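November, workshop notebook, second pot of tea

The kettle's on again and the first batch of paste has gone lumpy, so I may as well write this up while it's fresh. I promised Silvia I'd keep proper notes on the Heta ledger this time, after the mess I made of the last one (no notes at all, and then three months later she asks me what strength of paste I used on the spine linings and I stand there like a stunned mullet).

So. The Heta ledger is a shop account book, half leather, marbled paper sides, sewn on tapes, and in a sorry way. Front board off, back board hanging on by the cloth joint, first section loose and a good bit of mouse work along the tail edge. The text block is sound, though. Whoever sewed it knew what they were doing. The thread is still tight right through the middle sections and I've decided to leave all of that alone and only resew the first 2 sections onto the old tapes. Silvia Tóth had a look over my shoulder this morning and agreed, which cheered me up no end, as I'd been expecting a lecture about doing the whole thing.

The old glue on the spine was the worst of it. Animal glue, dark as treacle and brittle on top, but underneath it still had a grip. I laid on a wheat starch poultice, fairly thick, and left it under a strip of polyester for twenty minutes, then scraped with the bone folder I ground down last winter. Don't use the metal spatula for this! I tried it on one little patch near the head and it skated straight into the fold of a section. Small tear, mended with the thinnest tissue in the drawer, but it put me in a bad mood until lunch. Three rounds of poultice all up. The last one needed longer than the first two, probably my impatience.

Paste notes, for whoever takes over the bench. The recipe on the card says one part starch to five parts water, and I think that's too stiff for mending tissue. I went to one in eight for the tears and kept the stiffer one for the spine. Soak the starch first, cold, for as long as you can stand to wait. Stir the whole time it's cooking and don't wander off to look at the mail, as I did today, hence the lumps. Push it through the horsehair sieve twice. If it's smooth enough to fall off the brush in a ribbon it's ready, and if it sits there like porridge, let it down with a spoonful of water and sieve it again.

Colour matching for the new leather took most of the afternoon. The old leather is a sort of tired reddish brown, much greyer at the joints where hands have been at it. I had hoped the Skála calf would do as it came, but next to the book it looked like a new football. Two thin washes of the walnut brought it down nicely, and a third went too far, so the third test piece is pinned up as a warning. The piece I liked is labelled on the back in pencil. Please don't tidy it away, I know what the offcuts tin is like.

A word about the boards. The originals have gone soft at the corners but I'm keeping them. I'll open up the corners with the lifting knife, work in some thick paste, and nip them between waste board and blotter overnight. The small press is still slipping on its thread, so use the big one, and put a brick on top if you feel the need (I always feel the need).

Cost, as the Allell people will ask. The leather is the dear part. I've pencilled in 2,325 for the whole job including the box, and I don't think I'll go over if the boards behave. Their other letter mentions a set of smaller daybooks from the same shop, and I'd love to have a go at those, but not before this one is finished and out of my sight for a bit.

Tomorrow: resew, then line the spine with the heavier Japanese paper, one layer, grain running head to tail. Boil fresh paste first. Ask Silvia if she has any of that unbleached thread left, the finer one, as the reel in my drawer has turned out to be mostly cardboard. And ring Zunen again about the blotters, they've been promising them for weeks and I'm down to cutting up used ones, which is fine for pressing corners and not fine for anything else.

Tea's gone cold while I've been rabbiting on. The second lot of paste looks much better than the first, so I'll cover it with a bit of water and call it a night.
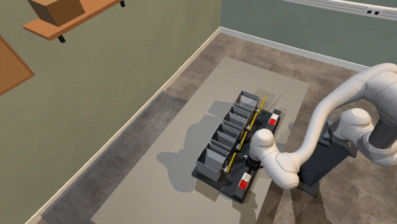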